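How to Sort and Store Outgrown Baby Clothes

Babies change size faster than most dressers can handle. If you plan to keep clothes for a second child, lend them to a relative, or sell them later, the work you do before they go into a box decides what shape they come out in. Plan on an afternoon for the first sort. After that it goes quicker, as you only deal with one size at a time.

What you need

A clean table or bed
Lidded plastic bins or sturdy cardboard boxes
Masking tape and a permanent marker
Enzyme stain remover
Plain laundry detergent, no fabric softener
White cotton pillowcases or acid-free tissue for anything special

Step 1: Pull everything out

Empty the drawers completely. Check the diaper bag, the car, the crib drawer and the bottom of the laundry hamper. Single socks go in a bowl until the end.

Do not go by the label alone. One brand's 3-month size can be longer than another's 6-month. If it no longer fits the child, it goes on the pile, whatever the tag says.

Step 2: Make your piles

Sort into keep, pass on, and rags. Be strict with the rag pile. Stretched necklines, thin knees and elastic that has lost its pull will not get better in storage. Cotton rags are useful, so cut off the snaps and zippers and put the rest under the sink.

If you can't decide on a piece, leave it until the end. You will usually have several of the same thing and the choice gets easier.

Step 3: Wash, even if it looks clean

Milk and formula stains are often invisible when the clothes go away and yellow when they come out. Wash everything you are keeping, including pieces that were only worn once.

Treat the collar, the cuffs and the front of the chest with enzyme stain remover and leave it for as long as the bottle says. Wash at the warmest setting the care label allows. Skip the softener, which leaves a coating that can hold odors. Check for stains before anything goes in the dryer — heat sets them.

Step 4: Dry completely

Damp seams are the main cause of musty boxes. Feet on sleepers, waistbands and double layers at the shoulder stay wet longest. Leave everything out overnight after it comes off the line or out of the dryer, and pack it the next day.

Step 5: Check the fasteners

Lay each piece flat and run your hand along the closure. Open and shut every snap once. A snap that pops open on its own can sometimes be fixed by squeezing the socket half very gently with pliers. A snap that is pulling away from the fabric is a choking risk, so fix it or move the piece to rags.
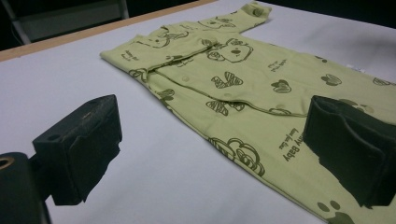 Green bear-print sleepsuit with snaps down the front.

Close the snaps before folding. They hold the front straight and stop the edges from curling. Zippers should be pulled up all the way for the same reason.

Step 6: Fold and pack

Fold sleeves in, fold legs up, then fold once more to make a rectangle. Stand the rectangles on edge in the bin like files so you can see each one. Heavy items such as snowsuits go at the bottom, lying flat.

I use the 49-quart Aludano bins. One holds a full size range with room for a hat bag. Anything bigger gets hard to lift onto a shelf. The Bornum boxes are cheaper and fine for a closet, but the lids don't seal well enough for a garage.

Step 7: Label and put away

Write the size and season on masking tape and stick it on the short end of the bin, where you can read it from the front. "6 to 9 months, winter" is enough. Add a 2 in the corner if there is a second bin in the same size.

Store bins indoors if you can. Attics get too hot and basements get damp. A closet shelf or the space under a bed works well. Open each bin in June and let it air for an hour, then check for any yellowing and rewash those pieces before closing it again.

Now go back to the bowl of socks. Pair what you can and put the rest with the rags.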